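Lista de revisión de alojamiento para viajeros
Casa de huéspedes Rulier, barrio de Jirkimness
Revisión del 11 de enero de 2018

Cada punto lleva el resultado (conforme, pendiente o no conforme) y un comentario. Los pendientes se vuelven a mirar en febrero.

1. Llegada y acceso
Número visible desde la calle: conforme.
Luz del portal: pendiente. Se apaga antes de llegar al segundo tramo de escalera y con mochila grande se sube a oscuras.
Caja de llaves: conforme. Código cambiado tras la última salida. Las instrucciones siguen solo en inglés, falta la versión en español.
Parada del autobús Okeke: a 400 metros. El plano de la entrada todavía marca la parada antigua.

2. Incendios y gas
Detector de humo del pasillo: conforme, suena al pulsar.
Detector de monóxido junto a la caldera: no conforme. Sin pila. Hay que reponerla antes de la próxima reserva.
Extintor de la cocina: conforme, manómetro en verde.
Plano de evacuación: pendiente. Está pegado detrás de la puerta de la cocina y con la puerta abierta no se ve.

3. Dormitorio
Sábana bajera ajustada: conforme, alguna arruga leve.
Fundas de almohada: conforme. Repuesto en el armario del pasillo.
Cabecero: conforme, fijo, no se mueve al apoyarse.
Chinches: revisadas costuras y parte trasera del cabecero, sin rastro.
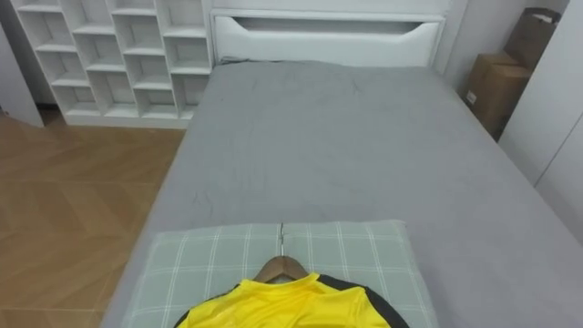 Sábana gris y cabecero blanco.

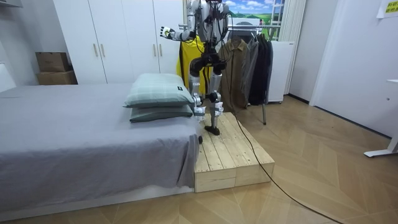
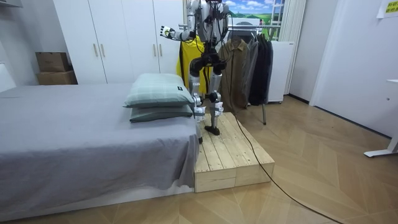

4. Baño y agua
Temperatura en la ducha: 71 grados en el primer chorro. No conforme, riesgo de quemadura. Bajar el termostato del calentador Fuvska y medir otra vez. El objetivo es 38 en el mezclador.
Alfombrilla antideslizante: pendiente, una ventosa rota.
Desagüe: conforme, algo lento.

5. Electricidad
Diferencial: conforme, salta con el botón de prueba.
Adaptadores para huéspedes: quedan 2 en el cajón de la entrada. Retirado uno con la carcasa abierta.
Regleta del salón: pendiente. Pasa por debajo de la alfombra.

6. Información para el huésped
Teléfonos de emergencia: conforme, en la nevera.
Centro de salud más cercano: falta el horario de fin de semana.
Botiquín: conforme, salvo las tiritas, que se han terminado.

Resultado general: no apto para reservas hasta corregir el detector de monóxido y la temperatura del agua.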